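The Play Kitchen Table at Datolville
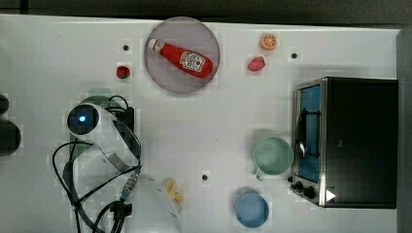
Words: Efa Maddocks
Pictures: Lleucu Bowen

The play kitchen in the Datolville family room was restocked in April, and the white table is now the main place to set things out. Most of the food came from a box of 53 pieces passed on by the Skanness playgroup. The rest was bought with the 30 dollars left over from the bake sale.

The table from above
A ketchup bottle with a white cap, laid across the gray plate. It takes up most of the plate, nearly touching the rim at both ends.

Fruit
A small strawberry on one side of the plate, an orange slice and a pinkish-red piece on the other. The children call the pink one a peach – the adults are divided. Small fruit goes back in the tub at noon, before the under-twos come in.

Toaster oven
Black, with a brushed steel front, two black knobs and a curved handle. There is a dark metal rack behind the glass. The oven stays on the right side of the table so there is open space left for plates.

Still wanted: a second plate, a few bowls and anything that could pass for bread. Leave donations on the shelf by the coat hooks, in a bag marked "kitchen." Please wash them first.

More galleries: Reading Corner – Block Table – Norkik Garden Morning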